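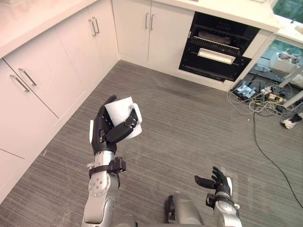 Subject: Re: [kitchen-fit] Rack inside the second basin, or on the counter?
List: kitchen-fit
Month: May

On the Nurport kitchen, the questioner wrote:

> We are settling the sink run for the shared kitchen in Nurport. The
> counter between the sink and the corner is short, and a freestanding
> rack with its tray takes up most of it. The fitter from Skotthorpe
> suggests leaving the counter clear and putting a rack into the smaller
> basin for good. My objection is that we then pay for two basins and
> wash in one. Has anyone run it this way for longer than a few months?
> Also, does the rack interfere with the drain, and do plates fit under
> the faucet when it is full?
>
> Second question, less urgent: is carpet in front of the base cabinets
> as bad as everyone says?

We have had a rack in the smaller basin for three years. I will take the points in order.

Loss of the second basin. It is a real loss if people wash in one basin and rinse in the other. In our kitchen they did not. Before the rack went in, the small basin collected cups, and the cups stayed there until someone needed the space. After it went in, the cups went onto the rack, washed or unwashed, and we had to make a rule about that. The rule is that anything on the rack is clean. Unwashed items go to the left of the large basin, on the counter.

Clearance. Measure from the top of the rack wires to the underside of whatever hangs over them, with the faucet lever in its fully open position. We have 149 mm at the tightest point. Side plates and cups go in without trouble. Dinner plates have to be entered at a tilt and then brought upright, and the back row is the awkward one.
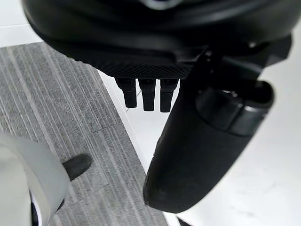
The drain question depends on what carries the rack. If the feet stand on the basin floor, check that none of them lands on the strainer. Ours did at first. The foot rocked on the rim of the strainer and the whole rack shifted each time a heavy plate went in. Moving it 75 mm toward the back fixed this, and the only cost was some reach. If the rack hangs from the basin rim, the strainer stays free, but crumbs drop through and sit underneath where they are not noticed. Lift the rack out once a week and rinse the basin. A hanging rack also needs a flat rim, so check the profile of the basin before ordering.

Corners. Squared basins hold a rectangular rack with very little play. Radiused basins do not, and the gap at each corner is wide enough to take a teaspoon. Squared corners are slower to wipe. I would still choose them for a basin that is going to hold a rack.
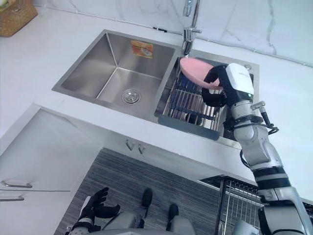
Basin proportions matter more than total width. Two equal basins are the wrong choice for this arrangement: the washing side comes out too small for pans, and the rack side ends up larger than one meal requires. Order an unequal pair and give the rack the narrow side. With the large basin on the left and the rack in the narrow one on the right, a plate is washed on one side, carried over the divider and set down between the wires, and the counter stays out of it. Parallel wires suit plates. They are poor for small cutlery unless there is something below to catch it, so the slats under the wires are worth having. A faucet at the back edge clears the front of both basins, but a large plate held toward the rear will come close to its base, so load the rack from the back row forward.

On cost: the Flondorent quote we received priced the insert rack separately from the sink. Ask for both lines. An insert bought later from Oyelaran was of equal quality and came with a removable tray, but it had to be matched against the internal dimensions of the basin, and the catalog gave only the external ones.

Carpet. It is workable if the pile is low and the piece can be taken up. We had a gray one, 2000 mm long, laid in front of the base cabinets. It hid scuffs poorly and crumbs well. Two practical remarks. Check that the cabinet doors swing over it without dragging, the one nearest the corner first. Then keep it back from the sink itself, where people carry plates across and drip. I would not fix it down with adhesive — a loose edge is a nuisance, but glued carpet next to plumbing is a bigger one.

Bar handles, which you did not ask about: on two runs of cabinets meeting in a corner, open both doors nearest the corner at once and see whether the handles strike each other. Do this before the holes are drilled. A filler strip solves it, and it has to be in the plan from the start.

If you send the internal width and depth of the smaller basin, I can compare them with ours. Please also give the height of the faucet outlet above the counter, measured with the sink in place. The figure on the drawing usually leaves out the thickness of the rim.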